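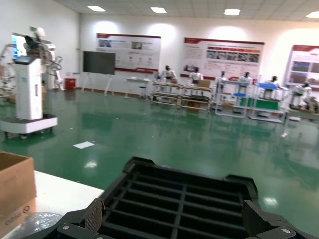 Barkham, 14th February

Hello all, and a special hello to Unnur, whose message I have been meaning to answer properly since I read it over breakfast and then got called away.

Unnur Hjaltested wrote:

> Dear list, I'm taking over the parcels at our end from April and I've
> never done it before. Kaja has given me the Jurndale sheet but it
> starts with "unpack as usual", and I don't know what usual is! Do the
> boards come out of their bags before they go in the black trays? Do I
> keep the bags? And how big a table do I need? Ours is the little
> folding one from the kitchen and I have my doubts about it.
> Thanks in advance, and sorry if it's all been asked before.
> Unnur

It has been asked before, by me among others, so please don't be sorry. I've been on the parcels for three years now and I still ring Kaja when something odd turns up.

Table first, as you'll be wanting to sort that out before April. The kitchen one won't do, I'm afraid. You want a plain top with room for the carton on your left and the tray on your right and a good clear patch in the middle, where the bags can lie flat. We have a white one and I've grown very fond of it (a dropped screw shows up beautifully on white, and hardly at all on our green floor, as Algirdas will tell you at length). If you're left-handed, swap the whole lot around.

Now the bags. Yes, they come out of the carton still sealed, and they stay sealed until the tray is ready and you've checked the label against the sheet. I take out one at a time and lay it down beside the box before I reach for the next. The clear plastic outer bags are only wrapping, so those go straight in the recycling, though I'm forever leaving one lying crumpled on the table and finding it under my elbow.

The bags themselves come in two sorts, the dark crinkly foil ones and the paler greyish ones you can partly see through. Both get kept. Slit them along the very top, please, as close to the seal as you dare, and they'll do another trip. Jurgita has a drawer with up to 100 of them in it, all colours mixed together, and she's very generous with it if you run short.
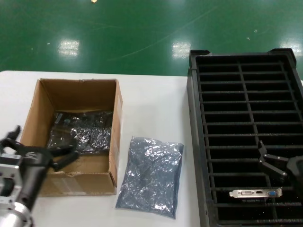 Foil bag in the box, paler bag on the table, rack tray to the right.

Then the tray. The boards go in the slots bare, one to a slot, near column first and then the far one. I start at the end closest to me. Algirdas starts at the other end and we have agreed to stop discussing it. What does matter is that you pencil the slot numbers on the sheet as you go and don't leave it for afterwards. I once had 13 boards in and not a single number written down, and it took me all afternoon to put right.

Hang on to the carton too. Paulík will collect them if they're flattened and tied, and he doesn't mind old tape.

If you'd like to come over to Barkham and do a parcel with me before you start, you'd be very welcome. Bring a cardigan, and I'll put the kettle on.

Warmly,
Kadri Lapiņa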